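Home | Projects | Students | Archive | Contact
Last updated: 2018-03-17
Filed under: Student work, Light and colour

Why White Is Never Just White
Project report by Igor Hrnčiar

I started this project in October because of a tin of paint. My aunt had bought "white" for her hallway, then went back for a second tin and came home with something that looked blue next to the first. Both labels said white! I wanted to know how that could happen, and I ended up far deeper in it than I had planned.

The first thing I learned is that a white surface borrows its colour from everything near it. A sheet of paper by a north window looks cool, and the same sheet under an old bulb looks yellow, but our eyes quietly correct for it and we go on calling it white.

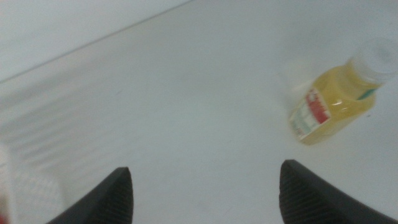

Fig. 1. Dark shapes against a bright white surface.

Contrast matters just as much. Put something black beside a pale grey and the grey seems to jump up in brightness - I tried this with card and could hardly believe it was the same sheet.

For the main part I made a survey with four paint samples, which I named Boketti, Wumov, Pešek and Lurkero so that the names would give nothing away. I asked 169 people at school and in the town library to pick the "real" white. Boketti was the warmest and Lurkero the bluest. Almost 100 of them chose Lurkero, which surprised me a lot, as I had been sure Pešek would win (it is the most neutral of the four, and my own favourite).

People also changed their minds when I moved the samples from the window to the corridor. One boy picked three different cards in five minutes and argued for every one of them!
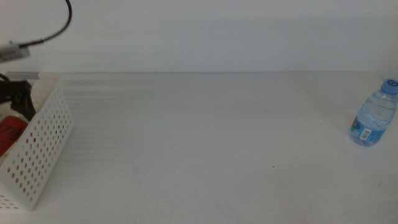 Fig. 2. White tabletop and off-white wall, with soft changes of grey.

Shading was the hardest part to write up. A plain wall is rarely one colour from side to side, and painters have to mix a whole family of greys to make it look flat and white in a picture. I had a go in gouache and used up most of a tube on a single corner of my bedroom.

Next I would like to repeat the survey in the evening, under lamps only, and add a fifth sample with a touch of green in it.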